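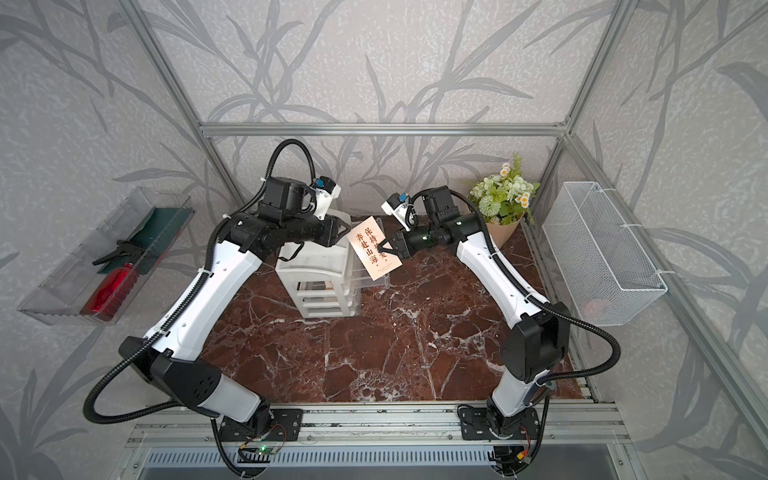

Card robots start work at Bunlow, and the packing room gets a new rota

Bunlow told its customers this week that two-armed robots are now sorting greetings cards at its Okabe Street packing room, and as I've bought far too many cards from them over the years (my drawer is a disgrace) I rang up and asked if I could come and have a nose round. They said yes, so I went along one morning in September and stayed until they started making tea at me in a meaningful way.

The short version first. Bunlow has been running a trial called Oltico since the spring with a small automation firm, Trinov. The trial is over, the arms are staying, and the jobs of the people on the single-card bench have changed quite a bit. Both companies say there are no redundancies. I asked twice and got the same answer both times, though I'd like to ask again in a year.

What the arms do is the fiddly part of the small orders. A card has to be picked up, held upright, passed from one gripper to the other if it needs turning, and then put where it belongs, in a drawer or on the pile for envelopes. That sounds like nothing until you try teaching it to a machine! Card is thin, it bends, and it has a front that customers want to arrive without a dent in it. Shigeru Takagi, who runs the project for Trinov, told me the first few weeks were mostly creases.

"We had a box of ruined ones under the desk," he said. "I've been sending them to my aunt."

The target for the trial was 1,000 cards a shift, and the early shifts managed 200. I think that's worth saying out loud, as the announcement skips straight to the good bit. They hit the target in the summer, missed it again when the supplier changed the card stock for something a touch shinier, and then got back to it. Each arm has its own little camera up on the wrist, and Takagi reckons the shiny stock was confusing those more than it was bothering the grippers. They changed the lighting in the room and retrained on the new stock, and that did the trick.

The range they started with is the calligraphy one, the pale pink cards with the Chinese lines on. If you don't know them, my favourite says 保持热爱，奔赴山海, which I'd put as "keep your passion and set off for the mountains and seas", although a friend who reads it far better than I do says English makes it sound like a walking holiday. Bunlow picked these because the writing runs in columns and it's easy to tell from it which way up a card is. Glitter cards will be last. Everyone I spoke to pulled a face about the glitter cards.

Now, the people. Amparo Iglesias has been on the packing side for years and is now what they call a cell lead, a title she says came with a lanyard and a modest pay rise, in that order. She used to spend the whole morning on single cards and the afternoon on gift boxes. These days she sets up the drawers, checks what the arms have put aside as doubtful, clears the odd stuck card and does the handwritten notes that customers can add to an order. The notes have gone up a lot, partly because there's finally time to offer them on everything.

I asked if she missed the old job and she had a proper think about it. Her wrists don't, she said. But the bench used to have four people round it, chatting, and now they're spread out over the room and she notices the quiet. The firm has moved everybody's break to the same time to make up for it, at the packers' request, and she says that has helped more than she'd expected. She also wasn't wild about the start times. The first rota had someone in at six to get the arms going, and after a good deal of grumbling that's been pushed back to half past seven.

There's a training side as well. Bunlow has written down 82 small jobs that used to live in people's heads, things like which drawer sticks and how you tell the matt cards from the very nearly matt ones, and the packers were paid for the hours they spent on the list. Iglesias did a good chunk of it. She told me she'd been cross at first, as it felt like handing over the recipe, and she only came round when the list started being used to train new starters too. She's still a bit cross about the spelling in it, mind you.

One thing I'd have liked more of is plain detail on what happens to temporary jobs at Christmas. Bunlow normally takes on extra hands from November, and when I asked whether it would take on as many this year I got "we're looking at volumes", and that's the sort of sentence that makes me put my pen down. I've asked for a figure and I'll add it here if it comes.

For customers not much changes. Prices are the same, the order cut-off stays at two in the afternoon, and damaged cards are replaced free as before. If you'd like a handwritten note with yours, tick the box at checkout and keep it short, please, for the sake of whoever's holding the pen.

Next up for Oltico is envelopes, with a second pair of arms due before the new year. Takagi says opening the flap is the hard bit. Iglesias has bet him a cake it won't be ready in time, and I've asked to be told who ends up baking.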